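Forum > Home & Table > Decorating on the cheap

Thread: Fake produce on a dining table — does it ever look right?

kettlemoss
I've been talked into this and I'm not sure I should have been. We have a long light wood table that sits empty most of the year, and my sister-in-law is convinced it needs a bowl of artificial fruit. She sent me a link to the Plerance set, which is 28 pieces, fruit and vegetables mixed. I don't buy it. Every bowl of fake fruit I have ever seen looked like a bowl of fake fruit. The sellers all say "realistic" and then the photo is taken from across a parking lot.

Has anybody here lived with the stuff for longer than a month? I don't need to hear how it looked on the day the box came.

dunlin_8
I had the smaller Kotley set, 8 pieces, in the old apartment. From the hallway it was fine. From a chair it was not fine. The lemon was the best of them and the apple was the worst, too big and too shiny. I ended up giving the lot to my neighbor's kid for a play store and she got more out of it in a day than I did in a year.

brackenhill
Depends on the basket more than the fruit. People buy decent pieces and then dump them in a clear glass bowl where every seam shows. Get something dark and rough.

kettlemoss
See, I hear this about the basket every time, and I suspect it's because a basket hides things. If the best I can say for my centerpiece is that you can't see it very well, why own it?

oatgrass
I'm on the fence too, but I've had a bigger pile of it than most of you, so I'll put in my two cents. Mine are loose around the basket at the moment while I make up my mind. Dark brown open weave, gray mat under it, light table. The basket itself I like a lot, with that thick braided rim. What goes with it is where I get stuck. I've got carrot, eggplant, lemon and green pepper all lying there together and I can't decide if it says harvest or grocery bag.
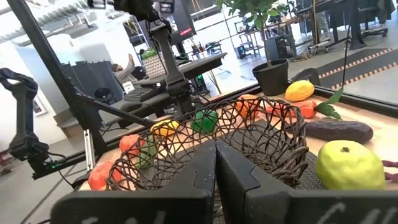 brackenhill
Grocery bag, sorry. You can't ask one basket to be a fruit bowl and a vegetable stand. Pick a side. If it's vegetables, keep the eggplant and the pepper and lose the lemon. If it's fruit, the carrot has to go, leaves and all.

dunlin_8
Disagree with brackenhill. Real kitchens have lemons next to carrots. What gives fake stuff away is when it's all one kind and all one size, like a hotel lobby.

brackenhill
Real kitchens have the carrots in the fridge.

dunlin_8
Yours, maybe.

oatgrass
I tried it both ways. Fruit only looked like a waiting room. Vegetables only looked like I was about to teach a class. The lemons do earn their place, I think, because yellow shows up against the gray mat and most of the rest goes murky from any distance. The eggplant disappears next to a dark basket unless you stand right over it.

My bigger gripe is color. The carrot is nearly red. I have grown carrots and I never pulled one that color out of the ground. The yellow-green apple has a lumpy outline I could forgive in a quince.

kettlemoss
That's exactly my problem with them. Somebody paints these who has had an apple described over the phone.

tansy_and_rye
I'll speak up for them, since it looks like I'll have to. Mine come out at the end of August and stay on the table until after Thanksgiving, and I've never once had a guest poke one. People don't inspect your table. They look for somewhere to set down a drink. And I don't throw out fuzzy peaches every week like I used to.

kettlemoss
With respect, guests not poking your fruit doesn't tell us it looks good. It might tell us they're polite.

tansy_and_rye
Then I'll take polite!

plumbob211
What does everybody do about dust? Foam pieces with a rough skin are awful for it. I wiped mine with a damp cloth and took color off one of the tomatoes. The Primer site says a dry brush only, but who is going to brush a grape bunch with a dry brush. I gave it one try and quit halfway.

tansy_and_rye
Hair dryer on cool, outside. Takes a couple of minutes. The grapes I do upside down.

oatgrass
Never tried the hair dryer. I'd worry about the leaves on the carrot, but I'll give it a go on something I don't care about.

Back to the question of what works. I'll admit the large pieces do better than the small ones. A mango with a bit of yellow at one end does a decent job from a normal sitting distance, even with a crease across the skin, since real ones get knocked around too. It needs space, though. Put in among the cucumbers it turns into one more lump, and out in front on the bare wood it holds its own. The polish on my table helps it or hurts it depending on the light.

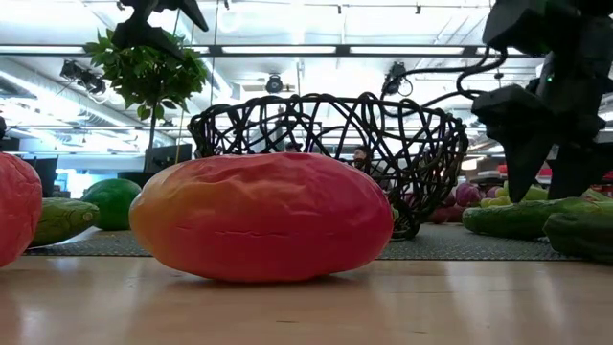 I've also gone off the idea of filling the basket at all. I put everything in it for one dinner and the weave was buried, and the weave is the part I'd pay for again. The grapes might go in alone. A few of the pale ones could go in the kitchen window and stop bothering me.

brackenhill
An empty basket with things lying around it looks like somebody tipped it over.

oatgrass
It may. I've stopped being able to tell.

dunlin_8
I'd do the grapes in the basket and one mango beside it, then put the rest in a drawer. Cucumbers I would never display, fake or real. I can't think of a single person who has walked into a room and been glad to see a cucumber.

tansy_and_rye
Cucumbers are a nice green! You need a green.

dunlin_8
That's what the pepper is for.

kettlemoss
So far I have one vote for, one for the basket with no fruit in it, and a fight about cucumbers. Has anyone compared the Albers pieces with the Plerance ones? Albers sells them singly, so I could buy one lemon and be disappointed at a lower price.

plumbob211
I have one Albers pear. Heavier than the others, sits better, doesn't roll when the table gets bumped. The stem came loose and I glued it. Color is okay in daylight and sort of greenish under my kitchen bulbs. I wouldn't buy a whole bowl.

kettlemoss
"Okay in daylight" is the warmest review in this thread so far. I'll order the one lemon, put it next to a real one and report back. If my sister-in-law picks up the wrong one I'll apologize to her and to tansy_and_rye.

tansy_and_rye
I'll be waiting.

brackenhill
Buy the basket first.

Thread views: 1,598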